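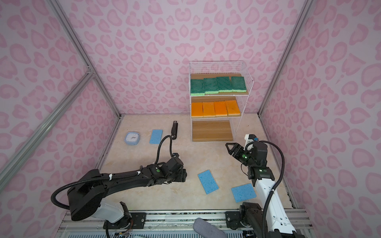
Put down that you don't touch it while it's thinking, was the advice from Ezequiel Nava when the newsletter went round asking what ought to go on the new bench card. It was the shortest reply we had and it has gone in as rule one, with the wording tidied up by people who are paid to tidy wording. It now says that no hand enters the cell while either arm is powered, whether or not the arm is moving. Ezequiel's version was better and will go on being the one people quote.

The bench card, for those who skip the back pages of this newsletter, is the single sheet that replaces the old two-arm handling manual from 1 October 2022. The manual had grown to 11 sections and two appendices, one of which referred to a third that was never written. It covered fire doors. It covered biscuits. It had a very full passage on lone working which contradicted another very full passage on lone working, and both had been signed off. The card is printed on both sides, and we have been told firmly that there will not be a second card.

What follows is the sense of it, with remarks. The card itself has no remarks, which is felt to be one of its strengths.

Power and hands

A green light on a joint means the joint has power. It does not mean "go ahead", "all is well" or "the arm likes you". We had let this slide for years. Visitors see green and relax, having been trained by traffic lights since they were small, and in June one of them leaned in to straighten a sponge on the middle shelf while both arms were live. No harm came of it, and the sponge was beautifully straight. The card now says, in capitals, GREEN IS LIVE. Mukier asked if the lights could be changed to another colour and were given a quote, after which they said capitals would be fine.

Setting out the task

Everything that matters to the task goes on the setting-out sheet before the arms are switched on. For shelf work that means which shelf takes which colour, and which shelf is to be filled. Green on top, orange in the middle, blue to go on the bottom: it takes one line to write and we have found five different ways to leave it out. The most popular is "as before". Anyone who writes "as before" will be asked before what.

Loose pieces on the floor of the cell should lie at different angles and not in a tidy row. This goes against the grain for some of our colleagues at Hemance, who like a tidy row and will make one when your back is turned. But an arm that has only ever met sponges lined up like guardsmen has learnt very little about sponges. Scatter them within reach of the arms, and leave them alone once you have.

Bystanders

We mean objects. A bystander is anything in the cell that the task does not call for, such as a clock or a stapler, and the card allows them, provided they are written down. The reasoning is that real shelves have real clutter beside them, and a machine that can only tidy an empty room is not much of a tidier. The rule is that a bystander should finish where it started. If it has been nudged, the run is marked "nudged". If it has been picked up and put on the shelf with the sponges, the run is marked as a fail, however pleased the arm may look about it.

There was a long exchange over whether a stapler should be emptied first. Bisport said yes, Magaña said it had never come up, and Bisport said that was because Magaña never opened theirs. The card says empty it.

Cables

Each cable should have enough slack for the arm's full reach and not so much that it can hook anything standing in the cell. Check both by moving the arm slowly to its furthest points, which takes a couple of minutes and is as dull as it sounds. Cable ties should be looked at before the first run of the day. A missing tie is to be replaced with a tie. The old manual did not think this needed saying, and we have a drawer of evidence that it did, including a hair bobble and what may once have been a shoelace.

Bolts on the mounting plates are checked every 500 runs and the whole fixing to the rail every 2000, by someone other than whoever checked it last time. The run counter is on the log. It is not to be reset because it has "got a bit high".

Walls and floors

Patterned walls are fine. We were asked this more often than anything else, so once again, patterned walls are fine. Spots, stripes, leopard, your aunt's curtains: the card has no view. What it does ask is that the lining be flat, fixed along its edges and clear of both arms at full stretch, and that the pattern be entered on the sheet by colour and type. "Pink, leopard" will do. "The loud one" will not, however clearly everybody on site knows which is meant, as the sheets are read by people in other buildings who have several loud ones of their own.

Stopping

Anyone may stop a run, for any reason, and does not have to be right. The person who stopped it writes one sentence on the log and no more than one. Under the old manual a stop called for a form with 14 boxes, and stops were wonderfully rare. We expect them to become commoner, and would ask managers not to put the increase on a chart.

Cards are being sent out with the post this week, two to a cell. Fix one where it can be read without reaching over the rail. Old manuals should be recycled, apart from the copy at Magaña that is holding up the monitor, which may stay until they find something of the same thickness. Corrections to the usual address, and please put the rule number in the subject line.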